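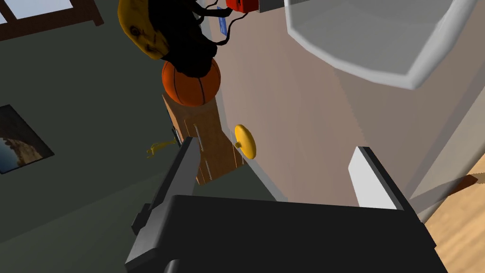 Frequently asked questions about the Saltow Film Evenings

When do the screenings start?
Doors open at 6:30 in the evening and the film starts at 7:15. We show very few trailers, so please do not count on 20 minutes of advertising before the film. Late guests can enter, but only by the rear door on Shehu Street.

How do I buy a ticket?
You can buy it on this site or at the box office of the Torum cinema. The box office opens one hour before each film and takes cards and cash. Online sales close at noon on the day of the screening. After that time the remaining seats are sold only at the door.

Can I return or exchange my ticket?
Exchange is possible up to 3 days before the screening, for any other film in the same season. We do not return money, except when we cancel the evening ourselves. In such a case the amount goes back to your card and you do not need to write to us.

What is the season pass?
The pass gives you entry to 5 films of your choice between October and March. You still have to reserve a seat for each film, because the hall is often full for premieres. The pass is not personal – you may lend it to a friend, but two people can not use it for the same evening.

Are the films dubbed or subtitled?
Foreign films are shown in the original language with English subtitles. Family films in December are dubbed. The language is always written next to the title in the program.

Why is a big release sometimes missing from your program?
We have one screen and 40 evenings in the year, and some distributors ask that a new film runs for two full weeks. This we can not offer. Usually we get such films later, when the first run has finished in the larger cinemas.

Do you publish attendance numbers?
Yes, once a year in the spring. Last season we sold 3100 tickets. The most visited title was the comedy "Jandau", which we had to show a second time.

Is the hall accessible for wheelchairs?
Yes. The wheelchair places are in row F, and a companion enters free of charge. Please choose "row F" when you reserve, or tell us at the box office.

May I bring food?
Drinks with a lid are fine. Hot food has to stay in the foyer.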